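Re: [indoor-growers] small pots, no drain hole, and what to water them with
From: Meriem Tawfik
To: list

A-yeong Joo wrote:

> I moved three small plants out of nursery plastic and into decorative
> pots in June. None of the new pots has a drain hole. Two plants are
> fine. The third has soft lower stems and the mix smells sour when I
> push a finger in. I have been giving all of them the same amount,
> straight from the kitchen tap, whenever the surface looks pale.
>
> Questions: is it worth drilling a glazed pot, or do I go back to an
> inner liner? And does anyone measure water from a bottle instead of
> a can? The can I own is far too large for a shelf of things this size.
>
> A-yeong

Taking the sour one first. Get it out of the pot today and look at the roots. Cut off anything brown that slides off when pulled, leave the root ball on newspaper overnight, and repot into dry mix. Do not water for several days after that. If the softness has gone above the soil line, take cuttings from the firm growth and write off the rest.

On drilling: it can be done. I use a diamond hole saw at 800 rpm, pot upside down on a folded towel, water dripped on the cut the whole time, almost no pressure. Masking tape over the mark stops the bit from wandering. My failures have all been pots with an uneven base, where the bit breaks through on one side first and takes a chip out of the glaze. For a pot with a shaped or lobed outside I would not bother. The wall thickness varies too much and you can't clamp it.

A liner is less work. Measure the inside of the pot at its narrowest point, not at the rim, and buy one size under. Put a layer of coarse gravel below it so the liner stands clear of any runoff. The gravel does nothing for drainage in the mix itself, whatever the label on the Natudham bags says. Lift the liner out after watering and tip away what has collected. Chmielewska posted a version of this years ago with wicking cord, and it should still be in the archive under the Susilthorpe thread.

On measuring: yes, a bottle is better than a can at this scale. Fill an 800 ml bottle once, put a strip of tape down the side, and mark it in steps of 32 ml. One step is enough for a small pot with the mix I use (two parts bark, one part pumice, one part peat). A pot that takes 200 ml at one go is a different job and I keep those on another shelf. Let the bottle stand until the water is at room temperature before using it.

Surface color is a poor guide with any mix that has bark in it. The top goes pale while the bottom third is still wet. Weigh the pot in your hand right after watering and again each morning until you know the difference — or use a wooden skewer, pushed to the bottom and left for ten minutes.

I keep the plant and the bottle together on the work table, against a plain wall, so that I see both when I sit down.

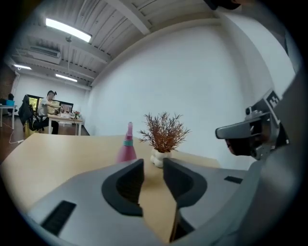

If the skewer comes out clean and dry, water one step. If there is dark mix stuck to it, leave the pot alone and check again in two days. Send the list the mix you are using and the inside diameter of the pots, and I can say whether 32 ml is too much for them.

Meriem
Trutwood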